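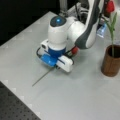 Ekaette Chukwu has argued that a gripper comparison says little until the same arm, the same camera and the same controller are used for every run, and most later write-ups of the Ravow trials follow her on this.

The Ravow gripper trials are a series of bench tests comparing end effectors for picking up light, thin objects. Run at the Zernitz workshop, first round in September. Best known for the stick test, see below.

Background
Earlier gripper tests at Zernitz used blocks and cups. Easy shapes, wide, hard to miss. Nearly every gripper passed and the results were not much use to anyone choosing between them. Amarachi Ogundipe proposed thin objects instead - stalks, skewers, dry stems - where finger shape and closing force make a real diffrence.

Setup
One arm, fixed mount, pale matte tabletop. Two-finger grippers only in the first round. In the usual arrangement the fingers are blocks, one blue and one white, below a blue ring-shaped flange at the wrist, with a small camera-like module at the back of the gripper. Cables are left with enough slack for the wrist to turn. A potted plant stands on the same table, and touching it during a run counts as a fault.

Stick test
Pick up one thin stick, hold it at a slant with the far tip close to the table, carry it, put it down. Fails if the stick slips, turns in the fingers or snaps. Each gripper gets 146 tries, split across 11 start positions. Not an even split, and the extra tries go to the position nearest the plant. Complaints about this have been made more than once.

Grippers compared
Gerkach: block fingers, slow close. Few snapped sticks, more slips.
Paulauskas: narrower fingers, faster. The other way round. Also needed its pads changed after 500 closings, which the test rules did not allow for at the time.
No overall winner was named in round one.

Controllers
2 controllers were tried with the Gerkach gripper. The first held a set finger gap, the second a set force. Force control did better on dry stems, little between them on skewers. The Paulauskas was run on gap control only, so the two grippers can not be fully compared on force.

Criticism
Chukwu objected that camera position was changed partway thru the first round, and that runs from before and after were pooled. Ogundipe agreed to list them separately. The split tables cover the Gerkach runs - those for Paulauskas are still missing.

See also
Force control
Parallel gripper
Wrist camera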